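Sorting and folding a whole wardrobe on the bed

Posted in: Home, Clothes
By Jeptoo Were

I love this job. I know that makes me odd in my family, but give me a free Monday morning, a made bed and every piece of clothing I own, and I'm happy until lunch. My sister Nafula Okoth rang last week to ask how I get it all done in one go, and I talked at her for so long that she told me to write it down. So I have!

This is for folded clothes: tops, jeans, jumpers, wraps, scarves, anything that lives in a drawer or on a shelf. Hanging things are a separate job and I'll do those in August when I get the winter coats out.

What you need

A bed, the bigger the better
A mattress cover or clean sheet on top, pulled tight
Two bags, one for giving away and one for mending
A damp cloth for the shelves
Something to drink, kept well away from the bed

Use the bed. I've tried the floor and my knees complained for two days, and my dining table is too narrow for a pair of jeans laid out flat. A bed is close to the right height and it has soft edges, so a pile can lean a little without going over. Take the pillows off first. Take the duvet off too if yours is a puffy one, or the piles slide about.

Step 1: Empty everything

All of it, in one go. Open the drawers, lift the clothes out in armfuls and drop them at the foot of the bed. It will look dreadful for a bit. Don't try on anything yet! I lose half a morning every time I do that.

While the drawers are empty, wipe them out and leave them open to dry. Mine are a Gosis chest I bought second-hand, and the bottom drawer collects fluff like you wouldn't believe.

Step 2: A quick first sort

Go through the heap fast, one piece at a time, and throw each thing to its own part of the bed. My groups are:

Denim and other heavy trousers
Dark tops and jumpers
Light tops
Patterned wraps and lengths of fabric
Scarves and small things

Yours may be different. Mwajuma Ndung'u next door sorts hers by who wears it, which makes sense with three teenagers in the house. Just don't have too many groups or you'll spend the morning walking round the bed wondering where a cardigan goes.

Anything with a hole or a missing button goes in the mending bag. Anything you pulled a face at goes in the other one. The last time I did this I gave away 17 things, and I haven't missed any of them (apart from one green blouse, and I'm getting over it).

Step 3: Fold the heavy things first

Denim is the best place to start because it behaves. Lay the jeans flat, fold one leg over the other, tuck the pointy bit at the seat inwards so you've got a straight edge, then bring the hems up to just short of the waistband. Fold again in thirds. Smooth with the flat of your hand as you go, from the middle outwards.

Jumpers next. Lay them face down, arms folded in across the back, sides in to meet, then bottom up to the neck. If it's a thick knit, stop there. Squashing it into a smaller square only makes it spring open on the shelf.

Step 4: Tops

For ordinary tops I fold the sides in to the middle, then fold in half from the hem, then in half again. You should end up with a rectangle as wide as your hand is long. Once you've done a few you won't need to measure, your hands just know, and it gets wonderfully quick.

Anything with a print on the front, I fold so that a bit of the print shows on the outside. It's such a small thing but it means I can find the top I want without lifting the others.

Step 5: Wraps and lengths of fabric

My favourite part! I have more than 25 of these, some from my aunt and some from the Nasdale market, and I'd happily spend the whole morning on them alone. Cotton ones are easy. Hold two corners together, let the length hang and give it one good shake, then fold in half until it's about the size of a tea towel and press it down.

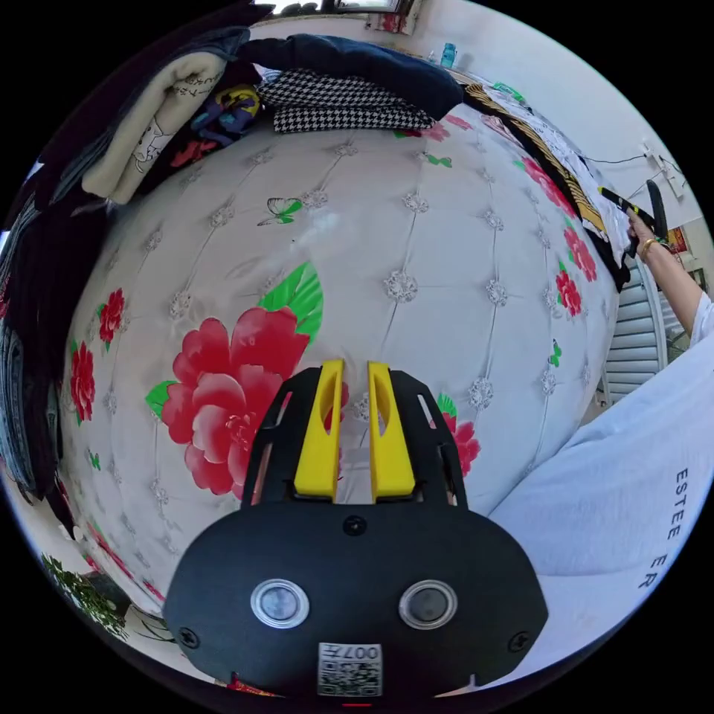
Slippery fabrics need more patience. Lay them fully flat on the bed before the first fold and smooth out the air, or the layers will creep and you'll have a lopsided bundle by the end. I sometimes put a sheet of tissue in the middle of a really slidy one. Josphat Kioko, who sold me half my collection, rolls his instead, and it does keep the creases out, but rolls never sit nicely on my shelf.

Keep the fold at the front when you stack them. Loose edges at the back, always. Then you can pull one out from the middle of the pile and the rest stay put.

Step 6: Build the piles

Push your finished piles to the far side of the bed as you go, so the near side stays clear for folding. Heavy at the bottom, light on top. Darks can go quite high, particularly denim. Scarves can't, so I give those a shoebox.

If a pile starts leaning, split it there and then. I always think I'll get away with one more jumper.

Step 7: Put it all back

Carry one pile at a time, both hands underneath. Things you wear every week go at chest height, things you wear now and then go lower down, and the party clothes can have the top shelf. Leave a gap of a couple of fingers at the side of each stack so you can get your hand in.

Then strip the bed cover off and shake it out of the window. There's always fluff, and usually a hair grip or two.

A few questions I've been sent

Beatrice Muriithi wanted to know whether to iron first. I don't, except for collars. A good smoothing while you fold does most of the work, and whatever's on the shelf gets a crease in it sooner or later anyway.

Somebody else asked about lavender bags. Yes please! One per shelf, and give them a squeeze every so often to wake them up.

And for small rooms: do it in two halves, tops one day and bottoms the next. You still get to see each lot spread out together, and you'll have your bed back by teatime.

Next time: sock drawers, and what I do with the single ones.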